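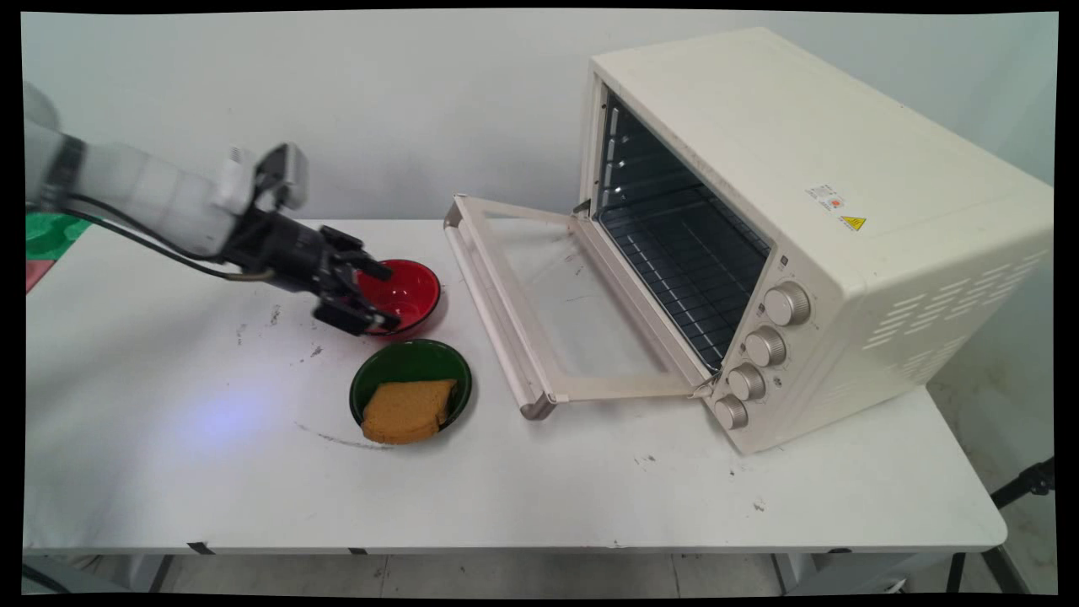
Delete the app, then what?

My neighbour Wayne Paquette rang me last month because his bank had blocked his card. Third time since the summer. He'd put a torch app on his phone, then a QR scanner, and one of the two had signed him up to a ringtone club at 18 quid a go. He deleted both. The charges kept coming. The bank said speak to the phone network, the network said speak to the app shop, and the app shop had a form.

I want to talk about the form.

Actual security people are very good at finding bad apps now. They find them, they post a list, the list gets copied onto every tech site by teatime with "delete these now" on top. Fine. Useful even. But read one of those lists as an ordinary person who has one of the apps. You delete it. And then? Has it got your messages? Did it sign you up for anything? Is your contact list sitting on a server somewhere? The list doesn't say, and the shop that gave you the app in the first place certainly doesn't.

When a supermarket sells a bad batch of hummus there's a notice by the tills. They know who bought it if you've got a card. They'll write to you. Money back, no receipt needed. An app shop knows exactly who downloaded what, to the minute, on which phone, and when it pulls something for stealing it mostly just... pulls it. Page gone. You might get a pop-up from the built-in scanner, if it's switched on, if you haven't learned to swipe those away. Wayne swipes everything away. So do I, frankly.

What I'd like is a recall. Proper word, proper duty. The app was harmful, you had it from this date to that date, it could read these things, here is what to check, here's who pays. Sent to everyone who had it, including the ones who've since taken it off. It's an email. They send me emails about games I have never played.

Francine Gosselin, who taught me most of what I know about this and who disagrees with nearly all of it, says people would ignore recall notices the same way they ignore everything else. Too many warnings already. She used to run the help desk at Troltano and they once sent a password notice to 2,357 staff and had 3 replies, one of them asking to be taken off the list. I've heard this story a lot. I think it proves that the notice was badly written. I've seen it. The word "leverage" is in there twice.

Her better argument is that a loud recall tells the crooks what's been spotted. Maybe. But the app's been taken down by then, they've noticed.

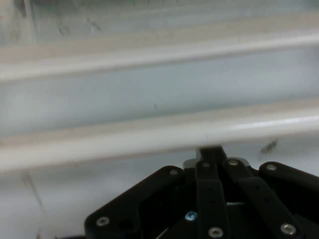 Photo: Ravinder Kennedy

The money bit is where I get properly cross. Most of these scams work through billing, the shop's own or the network's, and somebody takes a cut on the way through. On the honest charges and the dishonest ones alike. Wayne got some back in the end, after four phone calls and a letter, but only for the last two months as the rest was "outside the window". Whose window? He didn't know there was anything to complain about until the card stopped working. The clock should start when you're told, and if you're never told it shouldn't start.

And permissions. We've been telling people for years to check what an app asks for, as if its their job. A torch wants to read your texts, well you should have noticed. Should he? He's seventy-one, he wanted to look in the loft. The shop had machines and staff and a review process and it didnt notice either. I don't see how you can run the checkpoint, charge for the checkpoint, and then blame the bloke who walked through it.

Amrit Desjardins wrote in after my last piece to say smaller shops couldn't cope with any of this, and gave Pitari as his example, 1,280 apps and hardly any staff. Fair point, and I went back and forth on it. But a shop that size has fewer letters to send. If you can't manage to tell your own customers you sold them something harmful then you're maybe too small to be selling it.

Some things could happen by January without any law at all. Keep the page up after an app's pulled, with a plain red box saying why. Show removed apps in your own download history, marked as bad. Put a refund button next to them. That last one would do more than every "18 apps to delete NOW" article put together, and I've written two of those, so.

Wayne has a new phone now. Darville talked him into a cheaper contract with charge-to-bill switched off, which you have to ask for. On by default, obviously. Ask for it – it takes five minutes, most of that is hold music.

More on refunds next time, I've got a pile of letters to get through and Tanner MacPherson still owes me his.

Search this site Type and press enter

Contact | © 2024 | Back to top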